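Comparing finger surfaces on the hand-held grippers

The bench group spent the first part of the fall program on a question that has come up at nearly every meeting this year: what should go on the inside faces of the gripper fingers? The hand-held units came with bare black fingers, and people have been adding their own surfaces ever since. Some used tape, some used rubber pads cut from sheet, and a few left the fingers alone. When two people compared results, it was often unclear whether the difference came from the grip surface or from the person holding the tool.

So on September 14, 2024, six of us sat down with one set of objects and one set of rules. Josée Charbonneau wrote up the procedure and kept the log. What follows is a shortened version of her notes. The full log is in the members' folder under Petrenko, the name we use for all of the hand-held work.

What we compared

We tried three surfaces: bare plastic, fabric tape, and a thin rubber pad from Drurkness that several members had already bought. Each one went through the same 200 picks. The objects were the usual household set, 14 in all, including a marker, a deck of cards, a steel spoon, a glass spice jar, a foam block and a folded washcloth. Every pick started from a desk and ended in a tray. A pick counted if the object got to the tray without being dropped or touched with the free hand.

We also ran one extra set with tape on one finger only. That was Josée's idea. She had noticed that people tend to wear out one side first and replace only that side, and she wanted to know how much it mattered.

The camera on the tool stayed in the same position for every set. We use its view to check the log afterward, and for that the fingertips and the gap between them need to be in the picture. Before each set, the operator opened the fingers, held the tool over a clear part of the desk and saved a view. If the tips were not at close to the same height, the mount was adjusted and the view was saved again.

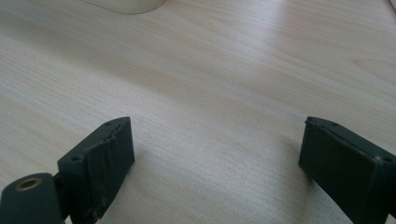

What we found

Bare plastic did better than most of us guessed. Out of 200 picks it dropped 54, and nearly all of those were the spoon and the spice jar. On the foam block, the washcloth and the cards it had no trouble at all. If your work is mostly soft or boxy items, you may not need to add anything.

Fabric tape was better on the jar and a good deal better on the spoon. Its weak point is the way it goes on. It is hard to lay tape flat around a small block, and the folds at the corners leave high spots. A thin object such as the marker can rest on one of those folds and roll when the fingers close. Two operators had this happen several times in a row until they shifted their hold a little farther down the finger. The tape also picks up lint from the washcloth, and the picks right after the washcloth were the ones most likely to slip.

The Drurkness pad had the fewest drops. It also takes the longest to fit, and it adds enough thickness that the fingers no longer close all the way on a playing card. We had to drop the single-card pick from that set and use the full deck instead, so the pad's total is not a perfect match with the others. Josée has marked those rows in the log.

With tape on one finger only, the results landed between bare plastic and full tape, closer to full tape. The main difference was in how objects moved when they slipped. They tended to turn toward the bare side, which made the slips easier to see coming, and a couple of operators said they would be happy to work that way for everyday use. We would still like a longer run before recommending it.

A note on the camera view

Glare gave us more trouble than expected. On a pale desk near a window, the far part of the view can wash out, and a white object in that area is hard to pick out when you go back over the recordings. The fingers themselves stay easy to see because they are black. We tried locking the exposure in Kesska, our recording software, and it helped, though it made the near side of the desk darker. Closing the blinds halfway worked as well and took less time.

If you are recording at home, check a short clip before you do a full set. One member lost most of an afternoon of picks with the white mug and the egg carton because neither one had a clear outline.

Wear

None of the surfaces was tested to the point of failure. After its set the tape had started to lift at one corner. The pad looked the same as when it went on. We plan to take one pair of fingers with each surface up to 300 picks and look again at the edges and the screws. One operator had a finger work loose partway through the bare plastic set, so please check both screws on each finger before you begin.

Next steps

The next comparison will be of controllers. We have two Musance boards on loan until December and want to run them against the one we use now, with the same 14 objects and the same tray. Anyone with a powered gripper is welcome to bring it. If you want to help with the log, write to Josée and she will send you the blank sheet and the pick order.

Spare fingers are in the second drawer of the parts cabinet. Please put them back in pairs.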